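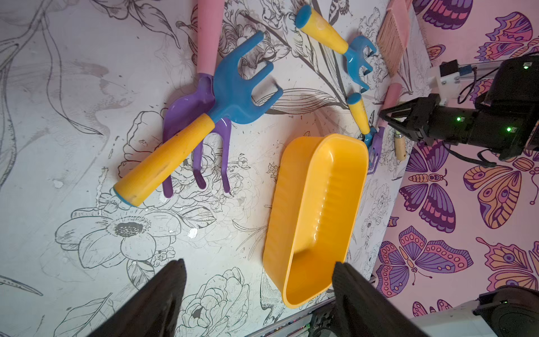
4.2 The family room at Silidberg

The evening opening at the Silidberg Museum of Natural History was planned by Leonie Fankhauser and her education team as a way of bringing in families who rarely come during the day, and we were lucky to be allowed to follow it from the first meetings in September. Of the 400 tickets set aside, 200 went to households that had never visited before, and we were curious to learn where these newcomers would choose to spend their time. We had expected the fossil hall to win easily, and with the older children it did. The younger ones, though, kept drifting back to the pollinator room, where the look of the place seems to have mattered a good deal to parents - a pink wall with big butterflies on it, a white table printed with flowers, and plastic garden tools like the blue hand rake in Figure 6 tell a tired adult very quickly that touching is allowed.

Figure 6. Children's gardening tools on a flower-printed table.

After the visit we spoke with 121 parents and grandparents, mostly near the coat room, while they were hunting for mittens. Many of them told us, often at some length, that they had worried about their children being too loud for a museum. Several said the worry faded once a guide had sat down on the floor with the group. This agrees with what McIntyre found in her earlier study of the Multemness collections, although her visitors came in school parties and had a teacher to set the pace. We would be careful about carrying the comparison much further - the Silidberg evening was a single event, and families who stayed to talk with us were probably the ones who had enjoyed themselves.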